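Refinishing a pine table, oil or poly?

wirnon_wren
Joined October 2023
Hi all! I picked up my late aunt's little pine table (I paid 270 to have it shipped, don't tell my husband) and I'd love to keep that pale color. Do I oil it or use poly?

Kalogeropoulos
Oil, every time. I've put 3 coats on mine and it still feels lovely and warm under the hand, and you can touch it up on a rainy afternoon.

prornberg_pete
Have to disagree, friend. Oil turned my pine orange by November. Water-based poly, sanding with 200 grit between coats, and you'll be so happy with it.

evdokia_g
You could keep wood just for the border and have a painted middle, I love a soft blue-gray!

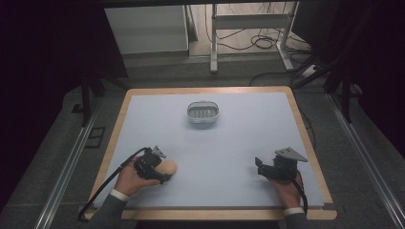

Photo: Pantelis Balaskas

The pale edge really sets it off, I think.

Kalogeropoulos
Pretty, Evdokia, but paint on an aunt's table? I'd still oil it.

wirnon_wren
Oh dear, now I want all of them!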